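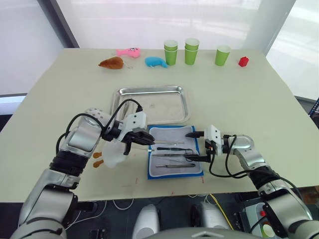 Mekville Science Room Asks Borrowers to Put the Tools Back

MEKVILLE — The Hernora Lending Room will reopen its shelf of dissection kits to schools and home learners in August, following a summer spent finding out where all the scissors went.

The shelf closed in the spring after a check of 13 kits found that only nine could be called complete. One had been returned with a butter knife in it.

"It was a clean butter knife, and I want to be fair about that," said Eetu Rantala, who runs the lending desk. "It was in the right slot, too. Somebody made an effort."

Each kit on the shelf is a small zippered case that opens flat, so a student can see every tool before starting. Borrowers will now be asked to lay the case open on the counter when they bring it back, a step expected to add up to 2 minutes to a visit and to end several friendships.

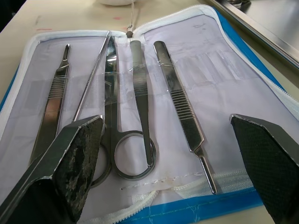

An open kit, with the scissors and other steel instruments held under a clear strap.

The missing pieces were replaced with a grant of $700 from Oksanen, a local hardware store that has sold Mekville its tape and lightbulbs for decades. The money also paid for Tudach, a paper checklist named after the street where the room's first kit was lost. The checklist fits on one side of a card. Earlier versions did not, and went unread.

Joonas Ruotsalainen, who teaches biology to ninth graders and borrows more kits than anyone else in town, said he welcomed the new rules and had no comment on the butter knife.

"My students can name every part of a frog," Ruotsalainen said. "Getting them to close a zipper is a longer unit."

Kits may be kept for two weeks. Blades are not supplied and must be requested by an adult at the desk. Stained linings will be forgiven. Specimens left inside the case will not, and the room asks that borrowers who are unsure please look before zipping.

Requests for the fall term open at 9 a.m. on the first day of lending, at the side door on Tudach Street. The front door sticks.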